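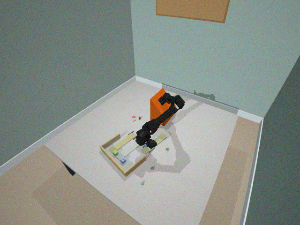
Drucken | E-Mail

Über die Werkschule Lindine

Die Werkschule Lindine ist eine private Schule für Holzarbeiten und Selbstbau in Vurau. Wir unterrichten Erwachsene und Jugendliche ab 14 Jahren, die mit Handwerkzeug und einfachen Maschinen arbeiten möchten. Eine Ausbildung mit Kammerprüfung bieten wir nicht an. Wer bei uns einen Kurs besucht, tut das in der Freizeit und nimmt am Ende ein Stück mit nach Hause, meistens einen Hocker, einen Kasten oder ein kleines Regal.

Wie die Schule entstanden ist

Gegründet wurde Lindine von Archie Rutherford. Er hatte vorher in einer Möbelwerkstatt gearbeitet und dort abends nach Feierabend Bekannten gezeigt, wie man ein Stecheisen schärft und eine Zinkenverbindung anreißt. Als die Werkstatt schloss, übernahm er die Hobelbänke und einen Teil der Handwerkzeuge und suchte nach Räumen. Fündig wurde er im früheren Lager der Holzhandlung Theodorakopoulos in der Bahnhofstraße. Die Familie Theodorakopoulos ist bis heute unsere Vermieterin und betreibt den Holzhandel ein Stück weiter im Gewerbegebiet, von dort beziehen wir auch den größten Teil unseres Materials.

Im ersten Winter gab es nur einen einzigen Kurs, den Grundkurs Handwerkzeug. Geheizt wurde mit einem Werkstattofen, der inzwischen stillgelegt ist. Der Grundkurs steht immer noch im Programm und hat sich im Aufbau kaum verändert: schärfen, anreißen, sägen, hobeln, verbinden. Dazugekommen sind Kurse zum Bau von Kleinmöbeln, zum Reparieren von Stühlen, zum Drechseln und zum Arbeiten mit Restholz.

Was wir unterrichten

Der Grundkurs umfasst 40 Unterrichtsstunden und findet wahlweise an Abenden oder als Blockkurs statt. Er ist Voraussetzung für alle Aufbaukurse. Wer bereits Erfahrung mitbringt, kann stattdessen eine kurze Arbeitsprobe machen. Dazu genügt eine Schlitz-und-Zapfen-Verbindung aus Fichte, die unter Aufsicht in unserer Werkstatt angefertigt wird.

Der Restholzkurs ist aus einer Gewohnheit entstanden. Bei jedem Kurs bleiben Abschnitte übrig, die zu kurz für ein Möbel und zu gut für den Ofen sind. Wir haben sie lange in Kisten gesammelt und irgendwann angefangen, daraus Kleinteile zu bauen: Schlüsselbretter, Stifthalter, Rechenrahmen mit Holzkugeln, Setzkästen, Spielsteine. Inzwischen bringen Teilnehmerinnen und Teilnehmer ihr eigenes Restholz mit, zum Beispiel alte Regalböden oder Sockelleisten. Lackiertes Holz nehmen wir nur an, wenn bekannt ist, womit es gestrichen wurde. Imprägniertes Holz aus dem Außenbereich verarbeiten wir nicht.

Beim Drechseln arbeiten wir in kleinen Gruppen. Anfänger beginnen mit Langholz, also mit Griffen, Stößeln und Kerzenständern. Schalen kommen erst im zweiten Kurs an die Reihe.

Jugendliche können an allen Kursen teilnehmen, die ohne Tischkreissäge und Abrichthobel auskommen. Für sie brauchen wir eine schriftliche Einwilligung der Eltern, das Formular liegt im Büro aus und wird auf Wunsch zugeschickt.

Die Werkstatt

Unsere Werkstatt besteht aus dem Bankraum, dem Maschinenraum und einem Lager. Insgesamt stehen uns 174 Quadratmeter zur Verfügung. Im Bankraum hat jede Person eine eigene Hobelbank mit einem Satz Werkzeug, für den sie während des Kurses verantwortlich ist. Die Sätze sind nummeriert und werden nach jedem Termin kontrolliert. Stumpfe Eisen werden nicht zurückgelegt, sondern vorher abgezogen.

Den Maschinenraum darf man nur nach der Einweisung betreten. Die Absauganlage wurde vor einiger Zeit erneuert und kostete uns 3.088 Euro, einschließlich der Rohrleitungen, die wir selbst verlegt haben. Einen Zuschuss von 1.610 Euro erhielten wir vom Förderverein der Schule, der Rest kam aus den Kursgebühren.

Für die Anmeldung, die Bankbelegung und die Materialabrechnung benutzen wir das Programm Pisteo. Kursteilnehmer bekommen darüber ihre Terminbestätigung und am Ende die Rechnung. Wer kein E-Mail-Postfach hat, erhält beides auf Papier.

Offene Werkstatt

Am Sonntag ist die Werkstatt von 13 bis 17 Uhr für alle geöffnet, die den Grundkurs abgeschlossen haben. Eine Lehrkraft ist anwesend, gibt aber keinen Unterricht. Bankplätze müssen vorher reserviert werden. Material kann mitgebracht oder aus unserem Lager gekauft werden, abgerechnet wird nach Maß. Angefangene Stücke dürfen bis zum nächsten Termin im Lager bleiben, wenn sie mit Namen beschriftet sind. Was länger als ein halbes Jahr liegt, kommt nach einer schriftlichen Erinnerung zum Restholz.

Im August bleibt die Schule geschlossen. In dieser Zeit warten wir die Maschinen, richten die Bankplatten ab und ölen sie neu.

Unsere Lehrkräfte

Archie Rutherford leitet die Schule und unterrichtet den Grundkurs sowie den Möbelbau. Für das Drechseln und die Stuhlreparatur arbeiten wir mit Fachleuten auf Honorarbasis zusammen. Alle haben eine abgeschlossene Ausbildung in einem Holzberuf und einen gültigen Erste-Hilfe-Nachweis. Wir besetzen Kurse nicht mit wechselnden Vertretungen. Fällt eine Lehrkraft aus, wird der Termin verschoben und am Ende des Kurses angehängt.

Reparaturen und Aufträge

Wir werden öfter gefragt, ob wir Möbel auf Bestellung bauen. Das tun wir nicht. Einzelne Reparaturen an Stühlen und kleinen Tischen nehmen wir an, wenn sie sich als Übungsstück für einen Kurs eignen. In diesem Fall berechnen wir nur Leim und Material, dafür dauert es länger als in einem Betrieb, und einen festen Fertigstellungstermin können wir nicht zusagen. Furnierte Stücke und Antiquitäten geben wir an eine Restaurierungswerkstatt weiter.

Besuch und Kontakt

Wer sich die Räume ansehen möchte, kann während der offenen Werkstatt vorbeikommen. Eine Anmeldung ist dafür nicht nötig. Der Eingang liegt auf der Hofseite, die Klingel ist mit »Lindine« beschriftet. Parkplätze gibt es im Hof nur zum Be- und Entladen. Vom Bahnhof Vurau sind es wenige Minuten zu Fuß. Der Bankraum ist stufenlos erreichbar, zum Lager führt eine Treppe.

Das Kursprogramm liegt im Büro und in der Holzhandlung Theodorakopoulos aus und wird auf Anfrage per Post verschickt.

Seite drucken | Seite per E-Mail versenden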